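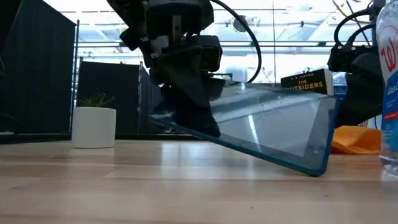 *Glass pane on the bench, one arm holding it and the second arm waiting by the cloth.*

**July 12, 2018 - Software notes: Plikow learns to live with glass**

The perception and planning work this month went almost entirely into transparent objects. Plikow, our grasp and motion planner, has handled boxes, bottles and books well enough since last October. Flat glass was another matter, and it was the most common request we had from the people running two-arm cells at Durnden.

The trouble starts with depth. A depth sensor pointed at a clean pane mostly reports whatever is behind it. On our bench that can mean a book cover, a plant pot or the partition at the back of the room. The old pipeline took those points at face value, so the planner believed there was open space where the pane was. It would then send the second arm straight through it. We caught this in simulation, and the speed limits caught it on the bench, but the map was still wrong.

The new pane tracker doesn't try to repair the depth image. It looks for edges in the color image, where polished glass tends to show up as a bright blue-green line, and fits a rectangle to them. The size of the pane comes from the job file. Once the rectangle is found, the tracker places a thin solid box in the collision map and marks every depth point seen through it as "behind glass." Those points stay in the map as background.

Glare is the remaining weak spot. When window light crosses the pane, the fitter sometimes takes the side of a highlight for the side of the glass. Two changes helped. The fitter now rejects any line that moves across the surface when the pane moves, and it uses the pose of the gripper holding the pane as a starting guess. In a replay of 600 recorded frames, the old version lost the pane in 41 and the new one lost it in 4. All 4 were with the pane tilted steeply toward the windows. We plan to add a few more recordings at those angles before changing anything else.

On the control side, the holding arm has a new mode called `rest_corner`. It lowers the pane until one corner meets the table, then keeps a light downward force there while the gripper holds the upper part. The pane is steadier this way than when it hangs free, and the table contact gives the tracker one point it can trust. The force limit is set per job. Please don't raise the default without talking to us first - it was chosen for a wood tabletop, and a steel one will behave differently.

Planning for the second arm has changed less than you might expect. It treats the pane as an obstacle on approach and as a work surface once the wiping task begins. The switch between the two is now an explicit step in the task tree, so it shows up in the log. Before, it was buried in a settings file and was easy to miss when reading back a failed run.

Logs can be opened in Pyo, which has a new overlay for the fitted rectangle. Press G to turn it on. Rejected lines are drawn in gray, so you can see what the fitter considered and threw out. Large logs still load slowly, up to 21 seconds on the older lab machines. The fix for that is in review.

Known issues:

- Cables near the top of the view are sometimes fitted as a pane edge. Masking the upper part of the image in the job file gets around it.
- `rest_corner` does not yet support round or cut-corner glass.
- The cloth is still located by color alone, so pick one that stands out from the tabletop.

The release is on the Drenness branch. Recalibrate both arms against the table before the first run, and keep your old job files until you have checked the converted ones - the pane size fields have moved.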